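The Case for Folding on a Table
By Kenna Moncrieff

I fold laundry on the kitchen table and I think most people should. I know how small a subject this is. But folding takes up a fair part of the week in any house with more than one person in it, and most of us do it badly, on a surface that makes it harder, in a position that hurts the back. We do it that way for years. When I brought this up at work, three people told me they fold on the bed, one said she folds on the couch in front of the TV, and one said he doesn't fold.

The bed is the usual answer, so I will start there. A bed is big and it is usually close to the closet, and those are its good points. It is also soft and low. When you press a crease into a cloth that is lying on a comforter, the comforter gives and the crease goes nowhere. The cloth follows every dip underneath it, so you think you have it flat and you don't. You pull one corner and the opposite corner slides with it. And you are bent over the whole time. I folded on a bed for most of my adult life and assumed that a sore lower back was part of doing laundry.

The couch is worse. People who fold on the couch are folding on their knees, and what they produce is a kind of loose roll. That is fine for dish towels. It doesn't work for anything wider than your lap.

A table is flat, hard, and at the height of your hands. Those three things fix most of what is wrong with the bed. You can lay a cloth out, see where the wrinkles are, and push them out to the side with your palm. When a flap turns under, you see it. On a bed you find it two folds later as a lump.

Ours is a Fotum table, white with a faint gray marbling, bought secondhand from a couple in Pullholm who were moving into a smaller place. I didn't choose it for laundry. I wanted something with rounded edges, having walked into the corner of the old one more times than I would like to admit. The rounded edge turned out to matter for cloth as well. The old table had a raw spot along one side that caught on everything, and I lost threads out of two good napkins before I sanded it. Nothing catches on this one.

I should say what I mean by a cloth. Shirts and pants are a separate matter, and there are plenty of people willing to teach you a method for them. I mean the large flat pieces that have no shape of their own: tablecloths, sheets, curtains waiting to be hung, the light throw that goes over the back of the chair. They are the hardest things in the basket, and the advice for them tends to assume you have a second person. You each take two corners, you walk toward each other, you hand over your end. It works well. It also requires that somebody else be home and willing, and in my experience those two conditions are met at the same time maybe once a month.

With a table you don't need the second person. The table holds the cloth while you work on it. I put the piece down any way it lands and find one corner. I look for the hem, and I follow the hem to the next corner. Then I know which way the thing is lying. Most people skip this and go straight to pulling, and they end up holding two corners that are diagonal from each other, and the cloth twists, and they start again. Following one hem takes a few seconds.

After that it is just smoothing. I work from the middle out. The shallow wrinkles go first, and whatever is left is usually one deeper fold from sitting in the basket, and that needs a firm hand or a little water from a spray bottle. Then I turn the sides in. I don't aim for perfect edges. If the hems are within a finger's width of each other I leave it.

Shiny fabric is the exception to a lot of this, and it is where I part ways with the tidy-house people. A smooth cloth with some shine to it will not hold a sharp fold, and every crease you press into it will show from across the room the next time you use it. I have a Rorimau tablecloth, a wedding gift, that I folded into a neat small square for years. Every time I opened it there was a grid on it like graph paper, and I had to iron the thing before guests came. Now I fold it twice, loosely, and lay it over a hanger. It takes up more room. I iron it never. I would take that trade with almost any fabric, and I think the small square is a habit left over from linen closets with narrow shelves, which few of us have.

That brings me to the part people argue with. I think we fold too small. Smaller looks better in a drawer, and there is real satisfaction in a drawer that looks like that. But each fold is another line to get out later and another layer for damp to sit in. If you have the shelf, use the shelf. My sheets are folded to the width of the shelf they live on and no tighter. When I want one I pull it out and it is nearly flat. A guest once told me my linen shelf looked unfinished. I suppose it does.

The objection I hear most is about the table itself. It's where we eat. It's covered in mail. There is a laptop on it, and somebody's homework, and a bowl of keys. All true in my house too. My answer is that clearing the table is half the benefit. I fold after breakfast, at 7 or a bit past, when the plates have gone into the sink and the mail hasn't come. The table gets wiped and dried, the laundry goes on it, and when the laundry is put away there is a clean table with nothing on it. That lasts until lunch on a good day. Before I started doing this, the table was cleared only when company was coming.

Dry is the important word there, by the way. A damp table will mark some fabrics, and a light blue will show it before a white does. Give the table ten minutes or run a dish towel over it.

The second objection is space. Not everyone has a table that a large cloth will fit on. I lived for four years in an apartment with a table that was 33 inches across, and I folded on that too. The cloth hung off on every side. It was still better than the bed. You fold the part that is on the table, turn it, and fold the next part, and the weight of what hangs down does some of the straightening for you. A counter will do. So will a desk. I have heard from someone who uses the top of a chest freezer in her garage and is very happy with it.

What I would not do is buy something for it. There is a market for folding equipment now: boards, hinged panels, padded mats that unroll. I saw a folding station in the Lindgren catalog in March for 300 dollars. It was a table. It had a bin under it and a rod on one side, and the top was smaller than the one I eat on. I have nothing against a bin and a rod. I do object to the idea that a chore needs its own furniture before it can be done right, when the right surface is already standing in the next room with a bowl of keys on it.

I don't claim any of this makes folding pleasant. Some writers will tell you that it's restful and that you should pay attention to your breathing. I listen to the radio. It is a job that has to be done, and I want it to take less time and leave my back alone. On the bed, a basket of flat pieces took me most of an hour with the refolding. On the table I am finished before the news comes around again.

My mother folded on a table, as it happens, in a kitchen much smaller than mine, and I never asked her why. I thought it was for lack of anywhere else. She would put one hand flat in the middle of the sheet and hold it there, and do everything else with the other hand – turn the side over, run the thumb along the edge, turn it again. I tried to do it on my own bed as a teenager and it didn't work, and I decided she was simply better at it. She was. She also had something solid under her hand.

So try it with one piece, the biggest you own. Clear the table, wipe it, let it dry. Spread the cloth out, find a corner, and follow the hem.

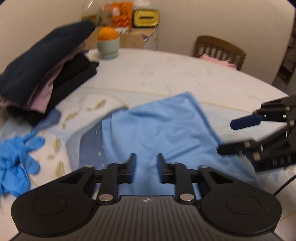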